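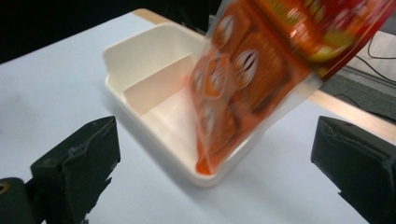 The snack bin, or how I got my kitchen cupboard back

Hello again! I promised last month I'd write something about food cupboards, after so many of you replied to the bit about tea towels (I'm still working my way through those emails, thank you, I do read them all). So this month it's snacks. Crisps, puffs, little packets of biscuits, all those slippery bags that won't stand up and won't lie down and come sliding out on your head when you're only after the rice.

I've moved ours into a plain cream plastic bin with a divider in it, and I'm a bit annoyed with myself for not doing it years ago. It's just an open-topped box with rounded corners. The divider makes one smaller section and one bigger one, and I didn't think I'd care about that when I bought it, but it's the part I like best. Big bags go in the bigger end. The small end has all the odds and ends: raisins, the last two cereal bars from a box (please throw the box away, I beg you), and those tiny packets of crackers that come home from every train journey my husband has ever been on.

I tried it without a divider first. My sister had given me a deep basket from Avenura, lovely looking thing, and for a week or so it was fine. Then everything small sank to the bottom and I found a packet of nuts in there in March that had been out of date since before we moved. The basket has wool in it now and is much happier.

A few things I've learned along the way, for anyone who fancies a go.

Measure your shelf before you buy anything. I know, I know, everybody says it. I still bought two bins from Haberkorn that were a finger's width too deep for the cupboard door to shut, and they had to go back in the post, which cost me nearly as much as the bins. Measure from the back wall to the inside of the door, not to the front of the shelf, and don't forget the hinges.

Put bags in corner first. If you drop a puffy bag in flat it just sits across the top like a lid and you can't see what's under it. Tip it so one corner goes down into the bin and let the rest follow, and then you can flick through them all like records. We get 16 small bags in ours this way, and before that I was struggling with nine or ten.

Bright packets at the front, if you have children. Mine go straight for anything with a cartoon face on it and will pull out everything else to get there. I used to hide those at the back, and all that got me was a floor covered in oatcakes.

Don't decant crisps. I did try! I had a run of tall jars on the counter one summer and they looked wonderful for a single afternoon, and then we had soft crisps for a fortnight. Leave them in their bags. Flour, pasta, lentils, yes, by all means, but crisps are best left alone.

Wipe the bin out when it gets low. I do mine just before the big shop, with a damp cloth and a drop of washing-up liquid, and it takes no time at all. Crumbs get into the bottom of the divider, so an old toothbrush is handy there.

Vanderleia Holanda wrote in after the spring letter to say she keeps her bin on the table while she unpacks the shopping and fills it there, then carries the whole lot over to the cupboard in one go. I'd been standing on a stool posting bags in over my head like a fool, so I've pinched that idea completely -- thank you, Vanderleia! It also means you can see what you've already got, and I've stopped buying cheese puffs every single week on the off chance.

Lots of you ask about labels. I don't bother with them for snacks, as everyone in this house can spot a bag of crisps from the garden. If you like them, the Vovow ones peel off cleanly, and the Gronisance ones very much don't (I have the sticky patch on the fridge to prove it).

Next time I'm having a go at the cupboard under the sink, which has over 20 carrier bags in it and a smell I can't place. If you've a good way of keeping bin liners tidy, do write and tell me, and send a picture if you can. And to the reader who wanted to know about the wool -- yes, it's for a blanket, and no, it isn't finished.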